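Section 4: Setting Up Your Symptom Diary and Sharing It With Your Liver Clinic

Welcome back! By now you should have your Storniteck account open and your welcome letter from the Wolde patient network somewhere close by. This section takes you through the diary itself, which is the part most members end up using every day, so do take your time over it and have a cup of tea (or decaf) on the go.

Before you start

You will need your member number, the name of your clinic, and a list of your current medicines with the doses. If your last blood test results are handy, put those beside you too. They aren't essential, and you can add them later from the Results page.

Creating the diary

1. Sign in and choose My Diary from the menu on the left.

2. Press New Diary. You will be asked for your diagnosis. Pick the closest one on the list – if yours is still being worked out, choose Not Yet Confirmed and carry on. You can change it whenever you like.

3. Choose the symptoms you want to track. Itch, tiredness and sleep are switched on already. To add another, press the plus sign and type it in your own words.

4. Set your reminder. Most of our members like one in the evening, after supper, when the day is still fresh in the mind.

5. Press Save. Your first blank page will open with the day's date at the top.

Note: each entry holds up to 2,000 characters, which is plenty for most days. If you run over, the diary will open a second page for the same day and keep the two together.

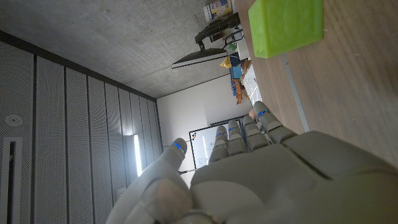 Filling in an entry

6. Slide each bar to show how the symptom has been over the whole day, from "none" on the left to "as bad as it gets" on the right. Try not to fret over the exact spot. Your nurse will be looking at how things move over the weeks, and a little wobble here and there does no harm.

7. Add any medicines you missed or took late.

8. Press Done. You have 30 minutes to make corrections before the page locks. After that, use Add a Comment.

Caution: the diary is not watched by medical staff. If you have a fever with yellowing of the eyes, confusion, black stools, or you are vomiting blood, call your emergency number right away. Please don't write it down and wait for a reply.

Sharing with your clinic

9. Open Sharing and type the name of your clinic. There are 304 clinics on the Flirkadport list at present. If yours is missing, choose Print Instead and take the pages along with you.

10. Tick the pages you want to share. Anything left unticked stays private, including your comments.

11. Press Send. A green check mark will show next to the clinic's name once the pages have gone through.

Note: if you see message 1653 in place of the check mark, your member number and date of birth don't match our records. Check both under My Details, then go back to step 9.

Section 5 explains how to add a family member or carer to your account.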